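I've had the Pekex hand-held gripper for a good few months now, and since two people have asked me whether it's worth the money (and one asked whether it's a toy, cheeky), I thought I'd write up how I've got on with it.

**What I bought it for**

I wanted to have a go at the method in the Murbridge report, the one where you teach a robot arm to pick things up by doing the job yourself with a gripper in your hand. You squeeze the handle, the camera on it records what the fingers are up to, and later on the arm learns from all those recordings. No driving a big arm about with a joystick, which I tried last September and never want to try again! My arms ached and I got almost nothing usable out of a whole weekend.

The bit of the report I cared about was their claim that plenty of short, slightly messy goes at a job will beat a smaller pile of very careful ones. I'm a careful person by nature so I rather hoped it was wrong.

**Getting started**

The box turned up well packed, and the building instructions are decent up to about page nine, where they suddenly assume you know which way round the linkage goes. I had mine on backwards for an evening. The fingers opened when I squeezed. Once that was sorted it all went together nicely, and the brass inserts are a lovely touch because you can take the fingers on and off without chewing up the plastic.

It's a bit heavy at the front. After half an hour I can feel it in my thumb, and after an hour I start dropping things, so I do short sessions with tea in between. My partner has smaller hands and can't quite close it all the way with one hand, so do try one first if you can.

The Ostance software that goes with it is fine. Ugly, but fine. It trims the dead time off either end of each recording for you, and it throws out the ones where the tracking has wandered off. I recorded 2,474 goes all told and it kept 2,258 of them, which I thought was pretty generous considering how I was waving the thing about in the early ones.

**So does the method work?**

Mostly, yes, and I'm a bit cross about it. I trained one version on 300 of my very neatest recordings, chosen by hand over several evenings, and another on the whole lot, wobbles and all. Then I let the arm try the same job with each: take a cup by its sides, lift it, put it down on the other side of the table. The neat version was smooth and rather elegant when the cup stood where it expected, and hopeless when I'd shoved the cup over a bit. The messy version dithered more but it coped with being mucked about, and given the choice I'd have the ditherer any day.

I should say I only have the one arm and the one table, so please don't treat this as gospel. The report used a lot more jobs than I did.

Cups were the hard part. Mugs and boxes it learned quickly, but the frosted plastic ones were a pain for weeks. You can see the fingers *through* the cup, sort of, and I think the training gets muddled over where the edge is. I ended up giving those cups 319 recordings all to themselves before the arm stopped closing its fingers too early.
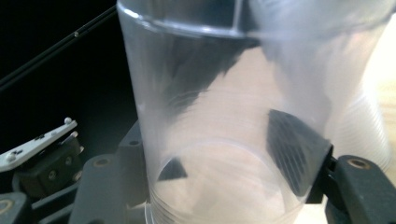 *A frosted cup between the two fingers, with the ridged pad showing through the side.*

The ridged pads deserve a mention. I'd expected to swap them straight away for the soft Shaikh ones everybody goes on about, and I did buy a pair, but they picked up fluff and I've gone back to the ordinary sort. The Shaikh pads are kinder on anything squashy, I'll give them that.

**Grumbles**

- The cable comes out exactly where my wrist wants to be.
- Spare screws would have been nice. I've lost two.
- Battery life is poor if you leave the preview on.
- The camera struggles with one bright side and one dark side, so sort your lamps out first.

**Would I buy it again?**

I would, yes. Four stars from me, and I'd stretch to four and a half if they moved that cable. If you only want a handful of recordings then borrow one, but if you fancy trying the method properly it's a very comfortable way in (thumb aside). I'm going to have a go at stacking next, and I'll add a bit on the end here when I've got something to show for it.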